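A Basket, a Shelf and Plenty of Erasers

By the time I reached the shop on Wastenach, Tianyou Xue had already been on his feet for hours and was in no hurry to sit down. He waved me in past the notebooks, found me a stool behind the register, then forgot about the stool himself and talked for most of the afternoon leaning on a rack of gift wrap. I had come to ask him how a small stationery store stays open in a town with two big supermarkets, and we did get to that eventually, but first he wanted to talk about erasers.

"People think the pens are the heart of the place," he told me. "Pens are fine, I love pens! But a child will walk right past a wall of pens to get to an eraser. It's small, it's soft, it costs next to nothing, and they can choose it all by themselves while their mother is looking at envelopes."

He opened the store, which he named Luo after the street where his grandmother lived, on March 12, 2019, with secondhand shelving and what he calls a very optimistic amount of glue. The room is narrow and deep, and when he took it over it had been a shoe repair place, so for the first month everything smelled of polish. He rather misses it. The shelving came from a pharmacy in Clurkby that was closing down, and he and his brother-in-law drove it over in three trips, with the last load tied on so badly that they took the back roads the whole way at the speed of a tractor.

I asked how he decides what goes where, and he laughed and said that the customers decide, he only follows along behind them. Small things travel. An eraser picked up at the front of the store will be put down among the greeting cards, and a glue stick will end its day in the pencil cases. So there is always a basket on the go, an ordinary plastic shopping basket with a folding handle, and whatever has wandered or has come in mixed goes into it and gets sorted from there.

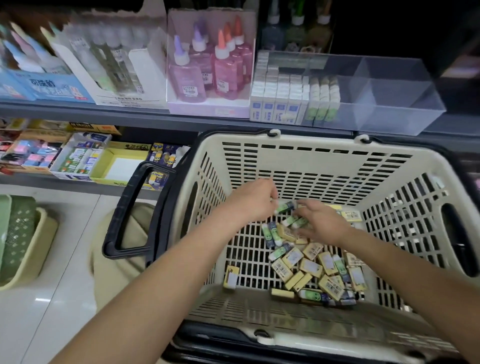
"You do it by hand, and you do it by feel as much as by looking," he said. "The ones in the paper sleeves have corners, so your fingers know them. I like to take out whichever kind there is less of first, and then what's left in the basket is all one thing and you can scoop it up. My wife does it the other way around and she is quicker than me, so please don't print that as advice."

The sleeves matter to him more than I would have guessed. A sleeve with a torn corner won't sell, even though the eraser inside is perfectly good, and he keeps those back in a biscuit tin for the school down the road, which is always glad to have them. The barcodes matter too. In the early days he put all his stickers on himself, at the kitchen table at home, and once spent an entire evening giving a box of pencil sharpeners the price of a desk lamp. A customer pointed it out very kindly the next morning.

We talked for a while about counting, which he does not enjoy. Stock-taking happens every December, over two evenings, with dumplings. Last time the total for erasers alone came to 3130, and he had been so sure it would be less that he made everybody start again from the top shelf. The second count came out the same. "So I learned that I have a lot of erasers," he said, and spread his hands as though I might like to take a few home, and indeed I did leave with four.

The supplier he likes best is a family wholesaler called Nevach, who will sell him a mixed carton of almost 300 pieces when the larger firms insist on far more of a single design. That suits a shop like his. Children get tired of a face on an eraser in about the time it takes to grow out of a pair of shoes, and then they want a different face. He told me he has given up guessing which one will be next and simply asks the kids who come in after school, who have firm opinions and do not mind sharing them at length.

As for the supermarkets, he isn't as worried as people expect him to be. They sell paper by the stack and he can't match them there, and he doesn't try. What he can do is let someone buy one eraser, or one sheet of card, and take ten minutes over it.

A girl in a school sweater came in while he was explaining this, and he excused himself and went to help her. She wanted glue, the clear sort, and then she wanted to know whether it would hold a shell to a piece of wood. They discussed the shell for quite some time.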